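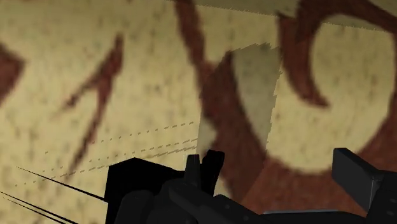 Brown markings on a cream-yellow surface, close range

Ticket: Search index stops part way through nightly rebuild
Product: Gindix document server
Site: Zurcombe
Opened: April 2019
Priority: Normal
Status: Resolved, monitoring

Reported problem

Users at Zurcombe get incomplete search results. Documents added in the last few weeks open normally from the folder view but do not come up when searched by title or by any word in the text. Older documents are found. There is no error message on the user side.

Initial checks

Service running. Disk 31 per cent full on the data volume. Clock correct on both servers. Rebuild job is set to start at 02:00 and shows as "finished" in the job list every morning, with no warnings.

The job list does not show how many items were written. Log level raised from normal to detailed and the job left to run overnight.

Log extract, first night

02:00:01 rebuild started
02:00:04 reading list of items
02:00:09 item list complete, 1,832 items
02:04:47 batch 12 written
02:05:10 batch 13 opened
02:09:10 batch 13 no reply from text reader, waiting
02:13:10 batch 13 no reply from text reader, giving up
02:13:11 rebuild finished

The job stops at batch 13 and then reports itself as finished. Everything after that point is left out of the index. Comparing the item list with the index gives 631 missing items, all with later item numbers than the last one written.

Attempt 1

Restarted the text reader and ran the job by hand at 11:20. Same result at batch 13. Time limit raised from four minutes to ten. Same result, later.

Attempt 2

Cleared the temporary folder and deleted the old index before rebuilding. Do not repeat this during working hours. Search was unavailable to all users until the job ended, and it still ended at batch 13.

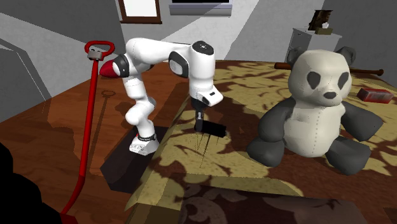
With a clean index giving the same stopping point, the index files were ruled out and the fault was taken to be in one of the source documents. Batch size was set to 1 for a test run so that the log would name the item at fault.

Log extract, test run

18:42:33 item opened, type: spreadsheet
18:42:33 passed to text reader
18:52:33 no reply from text reader, giving up
18:52:34 rebuild finished

The item is a spreadsheet exported from Issa, the old stock system, in January. It opens in the normal viewer without complaint. One sheet has formatting applied to every row down to the last possible one, although only the top part holds any data. The text reader tries to read each empty row and never gets to the end within the time limit.

Fix applied

1. Spreadsheet saved again with the empty rows removed. Original kept in the archive folder, which is not indexed.
2. Row limit in the text reader set to 2,000 per sheet. Previous value was blank, meaning no limit.
3. "Skip item on time-out" switched on. It is off by default in this version.
4. Batch size and log level put back to their earlier values.
5. Index rebuilt in full.

Log extract, after fix

02:00:01 rebuild started
02:00:10 item list complete, 1,833 items
02:16:52 last batch written
02:16:52 items skipped: 0
02:16:53 rebuild finished

The extra item is a file added by a user during the day. Searches for five of the previously missing titles return the correct documents.

Outstanding

The job should not report "finished" after giving up on a batch. Raised with the supplier as a separate fault. No workaround other than reading the log.

The Mitness site runs the same version with the row limit blank. Settings not yet changed there. Needs a change request first.

Sheets longer than the new limit will be indexed only as far as the limit. The reporting user has been told and accepts this for now.

Ticket to stay open for seven nights.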